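Teven Insulated Lunch Bag, dark teal

Item 979
From Ikstead
Lunch and Picnic > Soft bags > Insulated

We have carried lunch bags from Ikstead for a long time now and the Teven is the one I keep bringing home. It is a soft bag with a foil lining, a zipper and a handle, so on paper it's like every other lunch bag in the world. But it's a really pleasant thing to own! It stands up by itself, it opens wide, and it doesn't look like it came free with a case of soda.

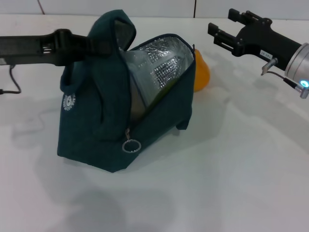
Color first, as that's what most people write to us about. Ikstead calls it dark teal and I would go along with that, although on a gray morning it leans blue and under the kitchen light it leans green. The shell has a slight fuzz to it, closer to a sweatshirt than to the slick nylon you may be used to. The maker's mark is a small round white logo, low down on one side, and that's all the decoration you get. The zipper pull has a metal split ring on it, big enough to hook with a finger, and I can't tell you how much I like that ring. If you've ever tried to open a lunch with gloves on at a bus stop you'll know why. You could also clip a name tag to it, or a key, or one of those little fabric charms kids collect.

What fits

The Teven takes our 1000 ml Gerkstead food jar standing up, with room next to it for a sandwich box and a piece of fruit. The jar goes in first, against the back wall, then the box, then the soft things on top. If you pack a salad in a wide shallow bowl you should measure it before ordering. The base is flat but it isn't huge, and wide bowls have to go in tilted (dressing in a separate pot, please).

A bottle will go in lying down if it's a short one. Taller bottles I would carry separately, or have a look at the Teven Tote, which is the same idea with more height.

One customer uses hers for paint tubes and keeps them out of the summer heat that way. Another keeps film in his. I love hearing about this sort of thing, so write to us if you have found a new job for yours.

The opening

Ikstead ran the zipper further down the side on this version than on the old one, and it makes all the difference to packing. Unzip it fully and the whole front relaxes, so you can see what you have in there instead of feeling around for the spoon. The edges are finished with a darker piping that helps the mouth of the bag keep its curve.

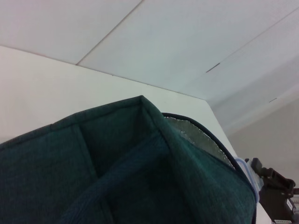
It does mean the bag is floppier when it's open than a boxy cooler would be. I don't mind this at all, and when it's empty it squashes down into a backpack or a desk drawer for the trip home. If you want stiff walls, the Gerkstead hard cooler is the one to get.

The lining

Silver foil with padding behind it, quilted in a small pattern, so it looks crinkled even when brand new. Please don't try to iron it flat! We had an email about that once. The crinkles are part of it.

With an ice pack in the bottom I'm happy to leave yogurt and cold chicken in mine through a normal morning. Without an ice pack, treat it as a bag that slows things down a bit. It isn't a refrigerator, and a hot car will win every time. For soup, warm the jar with boiling water for a few minutes before you fill it, and the bag will do its share from there.

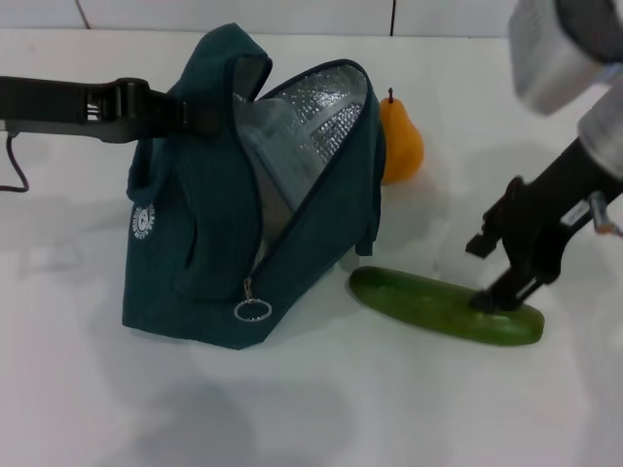
Page last changed: April

Cleaning

Wipe the inside with a damp cloth and a drop of dish soap, then leave the bag open on the counter until it has dried all the way down into the corners -- overnight is best. Crumbs gather along the bottom seam and a soft toothbrush gets them out. The outside can be sponged with cool water. No washing machine, no dryer, no bleach.

If the fuzzy fabric picks up lint, a strip of tape does the trick. Smells (tuna, mostly) go away with baking soda left inside for a night.

Details

Outer: soft fabric, dark teal
Lining: padded silver foil
Edges: darker piping
Closure: zipper with metal ring on the pull
Carry: loop handle at the top
Shoulder strap: none
Inside pockets: none
Ice pack: sold separately, the flat Bright pack fits best
Guarantee: 2 years on zipper and seams

The handle is a plain fabric loop and it's comfortable with a full load. It also goes over a stroller bar or a coat hook, and mine spends most weekends on the back of the pantry door.

Goes well with

Gerkstead food jar, 1000 ml
Bright flat ice pack
Bright fork and spoon set in a sleeve
Teven Tote, for bigger lunches
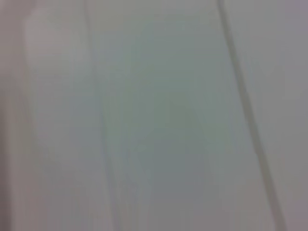 Close view

Ordering

Orders placed before 13:00 go out the same afternoon. The Teven ships flat in a paper sleeve, so it will have a fold line or two when it arrives. Stuff it with a dish towel, zip it up and leave it overnight, and the shape comes back nicely.

Returns are fine if the bag hasn't had food in it. If the zipper sticks during the guarantee period, send us a photo of the spot where it catches and we'll sort out a replacement. A rub of candle wax along the teeth is worth trying first -- it fixed mine.

Dark teal is the only color this season. Ikstead has promised a mustard one and I'll put it on this page as soon as we have it on the shelf.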